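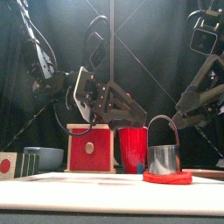 Back row of the white table: red wooden box, red plastic cup, metal bucket with arched handle.

Small Containers: Boxes, Cups and a Bucket
By Alaric Tillman, October

A short gallery of the household containers I keep for comparing shapes, rims and surfaces. Everything is set out on the same white tabletop with a black curtain behind, so that sizes can be judged against one another. Notes are kept to material, finish and handling. Prices are left out, as most of the items are second-hand.

The red wooden box is the one I use as a reference. It has square sides, does not roll and gives a steady edge to line other things up against. Paint on wood marks easily, so it is wiped with a barely damp cloth and dried at once.

The bucket carries more than the cups but takes up a good deal of shelf depth, mainly on account of the handle. Where the shelf is shallow, a cup is the better choice – two will usually fit in the same width.

Steel behaves differently from plastic on a hard surface. A straight-walled cup with a polished finish slides readily and picks up the colour of whatever stands next to it, red in particular. A coil of rope laid flat makes a serviceable base.
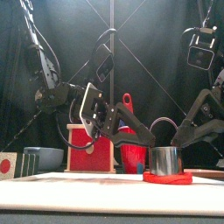 The coil should be a little wider than the cup and pressed down before anything is stood on it. Any turn that sits proud of the rest will tilt the base. Soft rope settles better than stiff cord, and a loose end should be tucked under the loop.

For storage I sort by height, tallest at the back. The plastic cup goes behind the steel one. My inner shelf measures 71 cm across and takes the whole set in a single row, with the bucket at one end. Steel is dried with a cotton cloth, as paper leaves fine lines on a polished wall.

Recent galleries
Lultix storage tins, with and without lids
Wysocka enamel jugs
100 hooks and handles
Pistel stacking trays: a second look

Comments

Does the rope mark a white top? Mine left a pink ring after a damp week.

I use a cork mat from Zoritz for the same job. Flatter, but it sheds crumbs.

Please add the depth of the shelf as well as the width.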